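The cluster went silent at two in the morning, and Esperanza Marchetti was still awake to see it. Forty nodes had answered Plornex all evening. Now the terminal showed one line, and the cursor was blinking under it like a small tired eye.

She wrote to Joonas. He did not sleep either in November.

"Did you change the replica settings?" she asked.

"I changed nothing," he wrote. Then, after a minute: "I changed one thing."

She put the kettle on and waited. In the kitchen window she could see her own face and the light of the laptop behind it. She thought of her father, who had kept the stock of his shop in one paper notebook, and who never lost a single row.

"It was the timeout," Joonas wrote. "I made it shorter. The nodes think that the others are dead, so each of them wants to be the leader."

"Forty leaders," she wrote.

"Nearly."

She set the old value again and started the first node, then the second. They found each other slowly — like people who come back to a room after a quarrel.
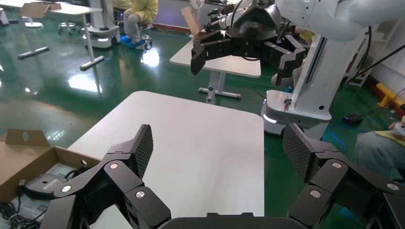
Olga wrote in the morning that the data was complete, but two orders had been saved twice, and which of them should she believe?

Esperanza read the message in the tram, standing. She looked for the two orders. They were the same in every field except the time.

"The older one," she answered, and got off one stop too early.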